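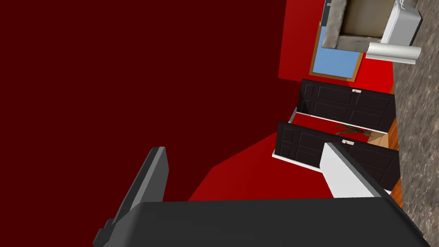
Red walls, brown window frame, armchair

Primer over dark red walls, how many coats?
Posted by tisine_renter

We're moving out of our place in October and the lease says the walls have to go back to off-white. The living room is red on every wall. I bought one gallon of ordinary white ceiling paint because it was on sale, tried a patch behind the door, and after 2 coats it's pink. The room has 187 square feet of wall once I take out the doors and window. Do I keep going with the white or do I need a real primer? The deposit is $200, so I don't want to spend more than that on paint.

Bheki Matlala
Stop with the ceiling paint. Red bleeds through it and you'll be on coat five before it looks right. Get a stain-blocking primer and ask the store to tint it light gray. Gray hides red better than white does. One gallon should be enough for your wall area with a bit left over for the corners.

Wash the walls first, especially near the kitchen, and let them dry overnight. If the red is shiny, go over it lightly with fine sandpaper and wipe off the dust. Cut in around the window frame with an angled brush, then roll. Look at it the next morning in daylight. If you still see pink, spot prime those places and then put on two coats of the off-white. I did a dining room on Venter Street this way and spent less than your deposit.

gelach44
just use a thicker roller

oldporchpaint
A thicker roller won't fix it on smooth drywall, it only leaves more texture. Agree on the gray primer. I'd also ask the landlord for the name of the off-white before you buy anything. Mine wanted a certain one and I had to redo the hallway. Tape the wood trim, and pull the tape while the last coat is still a little soft. Wait 30 minutes or so and it comes off clean.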